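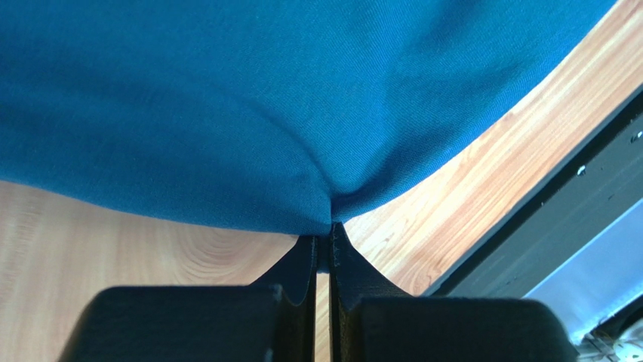 Household Textiles and Everyday Work, Vol. 7, No. 3, p. 95

Figure 3. Teal-blue knit gathered to a point above a wooden tabletop, with creases running in toward the pinch.

4.2 How a knit answers to being picked up

Anyone who has folded a family's washing will know that a knit does not behave like a bedsheet, and we were glad to find that the people who kept diaries for us in Dedville had a great deal to say on the matter. A sheet can be taken by its corners and more or less told what to do. A knit sags, and it goes on sagging while you look for the hem. In Figure 3 the creases spread out on the diagonal from one small gathered fold, while the cloth to the left hangs in broad, easy waves and the lower edge to the right lifts into a long curve. Several of our diary keepers drew this same curve in the margins, quite unprompted, and one of them labeled it "the smile."

Weidemann, in his earlier work on the Londmont households, treated the first pinch as a kind of waste - a movement to be got through before the folding proper could start. We read it more kindly. Of the 30 households who wrote to us through September, most described lifting a knit by the middle first, letting it hang for a moment, and only then going after the edges. Jannik Weidemann has since been good enough to share his notes with us, and there are passages in them that point the same way, particularly those on sweaters and on the larger sort of blanket. We come back to these in Section 5, together with the question of where on the table people like to begin.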